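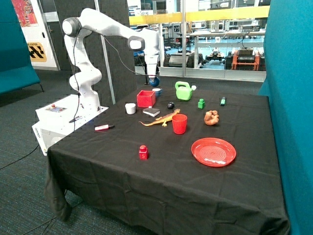 I have been trying to learn to whistle since April, and I'm finally getting somewhere! Proper whistling, I mean, the kind with a tune in it (my family would tell you I've always been able to hiss).

It started with an old Maluleke record my aunt used to play while she ironed. There's a whistled bit near the end, maybe 20 seconds, and I wanted it. So now I practice for 10 minutes on the walk to the bus, past the Findel bakery, where people have begun to cross the road – fair enough.

Low notes are fine. High notes come out as air. My friend Refilwe Molefe says I'm puffing my cheeks, and she's right, and I can't stop.

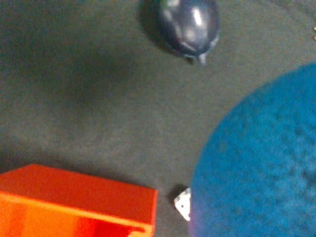
Does lip balm help? A little, if you put it on well before you start, but too much makes everything slide around and you lose the note.

Next up is whistling on the in-breath, so you never have to pause. I've managed one note that way and then had to sit down on a wall.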